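Part 4: Placing and Testing Your Motion Sensors

If you've made it through Part 3, your Hiltomero base unit is plugged in, the little light is steady green, and you've picked a code you can remember. Nice work! Now for the part I like best, because you get to walk around your own house acting like a burglar.

I set up my first Hiltomero in a two-bedroom place in Boltville, and I've moved it twice, so a lot of what's below comes from doing it wrong first.

Before you start

You'll need the sensors, the corner brackets, the adhesive strips, and a step stool. Leave the system in Test mode (hold the house button until it beeps 2 times). If you skip that, the siren will let you know, and so will your neighbors.

1. Pick a corner that faces the inside of the room. The sensor should look across the path somebody would take, so they walk from one side of its view to the other.

2. Hold the sensor up at shoulder height or a bit higher and check for things in the way. Tall bookcases, open doors and hanging plants all block it.

3. Pull the battery tab. The light on the sensor blinks red while it looks for the base unit, then goes green. Mine took 21 seconds in the hallway and a good deal longer in the garage.

4. Wipe the wall with a dry cloth, stick the bracket on, and press hard. Let it sit before you hang the sensor.

5. Snap the sensor in until it clicks. No click? Take it out, flip the bracket over, try again (I've done this more times than I'd like to admit).

Note: The range setting comes from the factory at Long. For a bedroom or small den, change it to Short with the tiny switch under the battery cover.

Caution: Don't aim a sensor at a heating vent, a radiator, or a window that gets strong sun. Warm moving air can set it off. The siren is loud, so keep your ears away from the base unit any time you're out of Test mode.

Walk test

6. Leave the room for a couple of minutes so the sensor can settle.

7. Come back in at a normal pace. You should hear one chime. Stand still, wait for the light to go out, then move again.

8. Try it slow, too. If you can creep all the way across with no chime, turn the bracket a notch and start over at step 6.

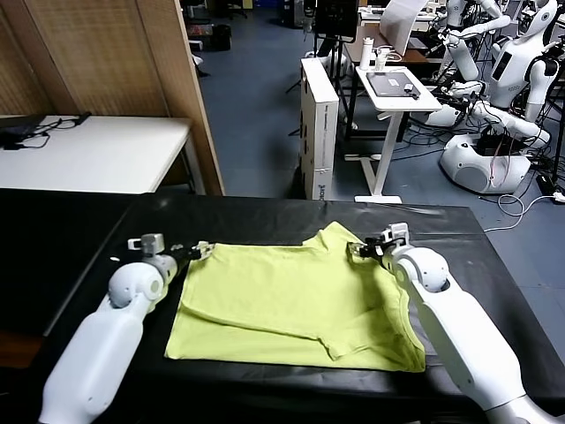
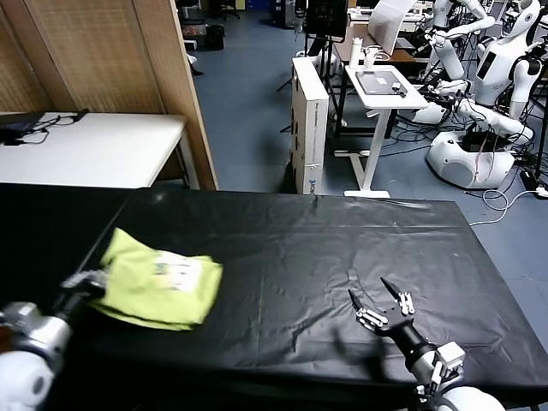
Rooms where you do chores get a second walk test from me, since those are the ones you'll be moving around in with the system half armed. Set the mode to Home, then spend a little while doing whatever you usually do there. Ordinary chores are plenty, as long as you're moving your arms and not just standing there. If the sensor chimes at that and you don't want it to, open the Rooms menu and set that one to Away Only. Then save, back out to the main screen, and go on to Part 5, where we'll do the door contacts.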